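Plonow pauses produce-handling trial after grip release fault

Plonow has suspended unattended running of its two-armed shop robot at the Ritmont site after the left hand failed to let go of a bunch of grapes on command and the arm carried on to its next position with the load still attached. There were no injuries. The arm came to rest against the side of a crate and stopped on its own force limit.

The fault happened during a stock transfer exercise in March, in which the machine takes fruit from a display shelf and places it in slatted crates on a counter. According to the incident note issued by the company, the control software sent the open command and then waited for the finger position sensors to confirm it. The confirmation arrived. The fingers had not opened far enough to release the stem.

Engineers traced the false reading to the motor side of the finger drive. The sensor measures how far the motor has turned and does not measure the fingers themselves. A tendon in the left hand had stretched, so the motor could reach its open position while two of the fingers remained partly closed. On round or boxed goods the shortfall made no difference, as the item fell clear under its own weight. A grape stem is thin and has side branches, and it stayed hooked.
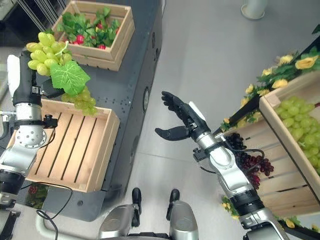

Release over the crate is the step at which the check was found wanting. Under the original sequence, the arm was allowed to move off as soon as the hand reported open, with no test of whether the load had gone. The wrist force sensor was active throughout and recorded the weight of the bunch after the supposed release, but that signal was used only for collision detection and was not compared with the expected empty value.

The right arm was not affected. Its tendons were fitted at the last service, while those on the left had been in use for 18 weeks. The maker of the hand, Yeoh, gives a replacement interval based on hours of operation. Plonow said the left hand was within that interval but had carried out far more full closures than the figure allows for, owing to repeated grip tests on soft fruit.

A review of stored logs found 3 earlier cases in which the wrist sensor showed a load after release. In each of them the item dropped during the following movement and the job was recorded as complete. One was put down at the time to operator error in setting the crate position.

The following changes have been made:

The arm must now hold still after opening until the wrist reading returns to its empty value. If it does not do so within 2 seconds, the hand opens again, and a second failure stops the machine and calls for an operator.

Tendons are to be changed by closure count as well as by hours.

Arm speed over the counter has been reduced until testing is finished.

Ukov, which supplies the control software, has released the revised sequence to other sites using the same hand. Sites that have not installed it are advised to keep staff outside the marked working area whenever the arms are powered.

Supervised running at Ritmont has resumed. Unattended running will remain off until the robot has completed 24 hours of transfers without a release alarm, with the count starting again from zero after any stop.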